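**Asunto:** Re: Bandeja de bloques y reposición del estante

**De:** Dennis Lukumay
**Para:** lista de material, sala Ernus
**Hora:** 16:40

Estimados compañeros:

En respuesta a la consulta remitida por Valter Fjeld, que se reproduce a continuación para quienes se han incorporado recientemente a la lista, se comunican los criterios que regirán la clasificación de los bloques de madera.

> **Valter Fjeld escribió:**
>
> Buenos días a todos:
>
> Al preparar el pedido a Zovar he observado que las instrucciones vigentes no especifican qué colores corresponden a la bandeja amarilla anaranjada. El expediente 3777 habla únicamente de «piezas pequeñas», y cada turno lo interpreta a su manera. Ruego que se aclare también si las latas y los cartones de bebida deben permanecer en el estante o si han de guardarse con el resto de los envases.
>
> Por otra parte, el estante de madera presenta los cantos desconchados. ¿Se va a sustituir o se mantiene el actual?
>
> Quedo a la espera de sus indicaciones.
>
> Valter Fjeld

Respecto de la primera cuestión, la bandeja se reserva para los bloques morados. Los de color naranja, beis, rojo y tostado no deben depositarse en ella, aunque quede espacio libre. Cada color dispone de su caja en el armario Mbeki, donde se recogerán al cierre del turno.
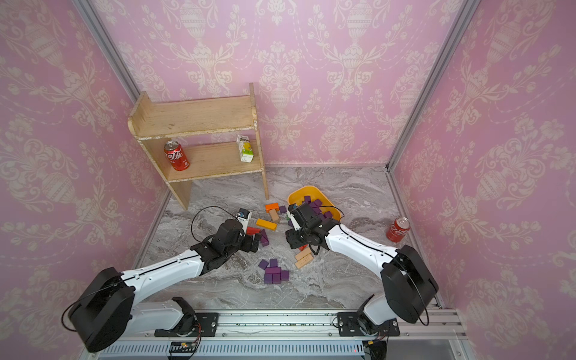
Se recuerda que los cubos morados suelen acumularse en el suelo, delante de la bandeja, y que la tarea no se considera terminada mientras quede alguno fuera. Los bloques rectangulares tostados se guardarán tumbados, sin apilarlos en ángulo. Si una pieza presenta astillas, se apartará y se anotará en la hoja 966, con indicación del color y de la forma.

En cuanto a los envases, se establece lo siguiente:

- Las latas de Coca-Cola se colocarán en la balda inferior del estante, a la izquierda.
- El cartón de zumo blanco y amarillo ocupará la misma balda, a la derecha.
- El tablero superior se mantendrá despejado.
- Ningún envase permanecerá en el suelo al finalizar el turno, tampoco junto a la pared derecha.

Sobre el estante, se ha solicitado presupuesto a la casa Tivier para lijar y sellar los cantos. El importe comunicado es de casi 600 coronas. Hasta que se autorice el gasto seguirá utilizándose el mueble actual. Se ruega no arrastrarlo sobre el suelo gris de aspecto marmóreo y levantarlo siempre entre dos personas. El papel rosa de las paredes se limpiará exclusivamente con paño seco, conforme a la norma ya conocida.

El pedido a Zovar queda fijado en 12 cajas de almacenamiento con tapa. Valter Fjeld se encargará de tramitarlo y de confirmar la recepción en esta misma lista. Las observaciones sobre los tamaños deberán enviarse antes de que termine noviembre; las recibidas con posterioridad se estudiarán para el pedido siguiente.

Atentamente,

Dennis Lukumay
Coordinación de material
Sala Ernus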